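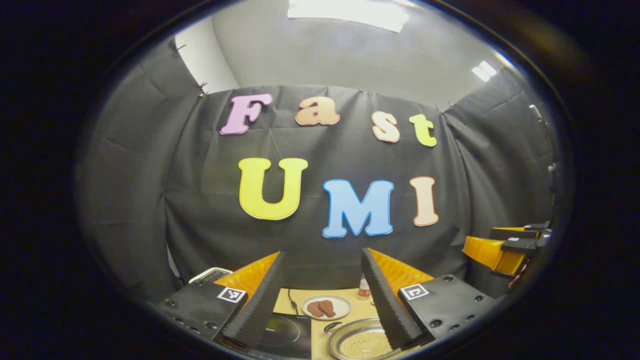

Food Preparation and the Home Kitchen
Handout 6: Heat, Pans and Timing

Reading for this week: chapter 3 of the course text, all of it. Bring your notes on knife work as well. We will need them again for the vegetable exercise.

1. How heat gets into food

Food on a stove is heated mostly by contact. The burner heats the pan, the pan heats the fat or water in it, and the fat or water heats the food. In an oven the air does most of the work, along with heat coming straight off the walls. Air carries heat poorly. You can put your hand into a 400 degree oven for a moment without harm, but you could not do the same with boiling water, though boiling water is only 212 degrees at sea level.

Water cannot get much hotter than its boiling point in an open pot. Turning up the burner under a pot that is already boiling makes it boil harder and lose water faster. The food does not cook noticeably sooner. Potatoes at a gentle boil take close to the same time as potatoes at a hard boil, and they hold together better.

The boiling point drops as you go up. Skellville, at 1,658 feet, is high enough to lower it by 3 degrees Fahrenheit. Students who live there may find that dried beans need longer than the package says. The difference for pasta is small.

2. Browning

Browning needs a surface well above the boiling point of water. As long as there is water on the outside of the food, the heat goes into turning that water to steam and the surface stays near 212. Pat meat dry with a paper towel before it goes in the pan. Mushrooms hold a lot of water and should be spread out, in two batches if the pan is small.

Crowding is the most common fault in student work. When the pieces touch, steam is trapped between them and they turn gray. Leave a gap.

Sugar and protein at the surface both play a part. Onions contain enough sugar to brown by themselves if given time. Most recipes give a time for browning onions that is too short. Allow 40 minutes over low heat for a full pan.

3. Pan materials

Cast iron is slow to heat and slow to cool. It holds its temperature when cold food is added, so it is good for searing. It heats unevenly over a small burner, so preheat it for several minutes.

Aluminum heats quickly and evenly. Bare aluminum reacts with tomato, vinegar and lemon juice and can give the food a metallic taste.

Stainless steel does not react with food but conducts heat poorly. Better pans have a layer of aluminum in the base.

Nonstick coatings should not be heated empty or used over high heat. Use them for eggs and fish.

4. Carryover

A roast keeps cooking after it leaves the oven. The outside is hotter than the middle, and heat goes on moving inward. A large roast can rise 10 degrees while it rests, and a thin chop hardly at all. Chicken must reach 165 at the thickest part. Check this with a thermometer and do not go by color.

5. Planning a meal backward

Start with the time you want to serve and work back. Write down each dish, how long it takes and which burner or oven rack it needs. Mark the dishes that can wait. Rice holds well with the lid on. Green vegetables do not, so they go last.

Example, dinner at 6:30:
5:00 chicken in the oven
5:50 rice on, covered
6:10 chicken out to rest
6:20 green beans into boiling water
6:25 slice the chicken, drain the beans

Exercise for next time
Plan a meal of 3 dishes using one oven and 2 burners. Hand in the timetable on a single sheet. Then cook the meal, and next to each planned time write the time it really happened. Do not correct the plan afterward. The Dronwood and Satti sections will trade sheets and compare.

Due May 4, 2020, at the start of class. Late sheets lose one grade.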